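Filed under: Robots > Grippers & Hands > FAQ

Two Fingers or a Whole Hand? Your Gripper Questions

By Tiruwork Tufa
2025-02-17

My inbox has been filling up ever since I mentioned I was trying out grippers on a pair of arms, so I'm putting the answers in one place. I'll keep adding to it!

Which ones are you comparing?

The Ruvano, a plain parallel gripper with two fingers, and the Praria, a black hand with a whole set of fingers. I like having them on side by side with the same table in front of both. You learn a lot just from seeing how much room each one takes up when it opens (the hand wants plenty).
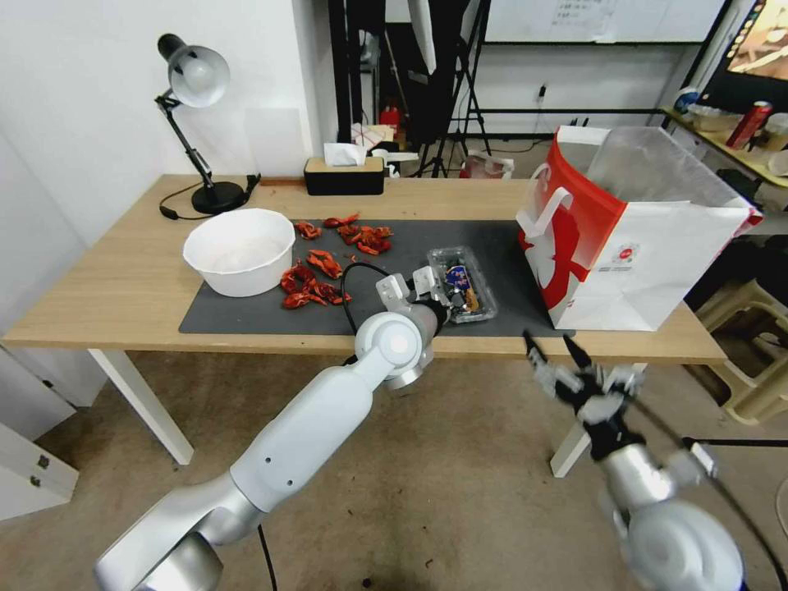

Do I need a hand, or will two fingers do?

Start with two fingers. I know, I know, the hand is more fun! But for boxes, bowl rims and anything with two flat sides, a parallel gripper is so much easier to set up. I'd save the hand for shapes that don't give you two nice sides to squeeze.

Why do you test with food packaging?

It's mean to grippers, and I love it for that. Clear plastic bends when you squeeze it, ribbed sides give the fingertips an odd surface to sit on, and see-through walls are a pain for the camera. A label helps the camera a lot, so I try to keep it facing up. Small reddish bits scattered on a dark mat are a good test too, all different shapes and hardly a flat side among them.

One arm or both for a container?

Both, if you've got them. With one gripper on each side, neither has to squeeze very hard, and the thing is less likely to swing around. The part that takes patience is getting the two tips to the same height.
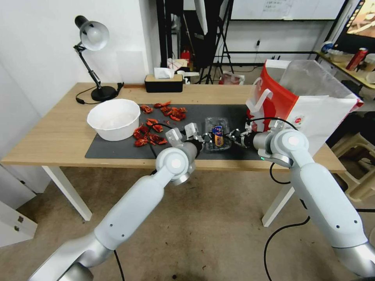 I usually close one side first, very slowly, and then bring the other in until it just meets the plastic. If I close both at once the box skates sideways. My notes say to allow up to 30 tries before you trust a new force setting, and I'd stick with that even if the first few go beautifully.

What about the cables?

Leave slack at the wrist, more than you think. Turn the wrist all the way both directions by hand before you tie anything down.

What did the grippers cost?

The Ruvano was $2,840. The spare fingertips were another $175, which stung a bit.

Comments

gaete_bench: Do you change controller settings when you swap grippers? My arm gets shaky with anything heavier on it.

Tiruwork: Yes, always! Put in the new tool weight first, then see if it still shakes.

plavora77: Could you do one on soft fingertips next? Mine slip on plastic lids.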